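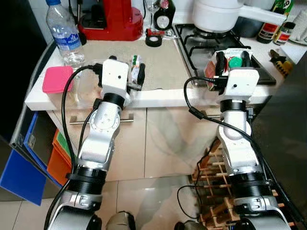
Kitchen counter, with a small packet in a red and white wrapper

Lender refused me because I have no credit history. What can I do?

Posted by Fatimach

Hello to all. I moved to this country two years ago and I always paid my rent and phone on time. In February I applied at Lirkex for a personal loan of $3000, to pay for a course and the books. After one day they wrote me that my file is "too thin" and they cannot give a decision. I have no debts and no credit card. My bank account is with Stisus, and the salary comes there every month. Is it better to apply with another lender now, or to wait? I am afraid that many applications will make it worse.

meijer_k

Same thing happened to my brother. Just get a card and use it.

Stisus customer 644

I was in the same situation, so I will write what I did. Please check the conditions yourself, they can be different now.

First, do not send more applications this month. Each full application can leave a mark on your report. Ask the lender if they can do a soft check before, this one does not hurt.

Second, ask your bank for a secured card. You put a deposit, in my case it was $509, and this becomes your limit. I bought only groceries with it and paid the whole balance before the due date. After around half a year I had a score, and the second lender I asked said yes, but for a smaller amount than I wanted.

Also ask your landlord if he reports the rent payments. Mine did not, and I had to register with a separate service, with a small fee.

Fatimach

Thank you, this is very useful. I did not know about the soft check. My landlord says he does not report, so I will look for such a service. Do you get the deposit back when you close the card?

Stisus customer 644

Yes, I got it back, but it took several weeks. Keep the letter they send you.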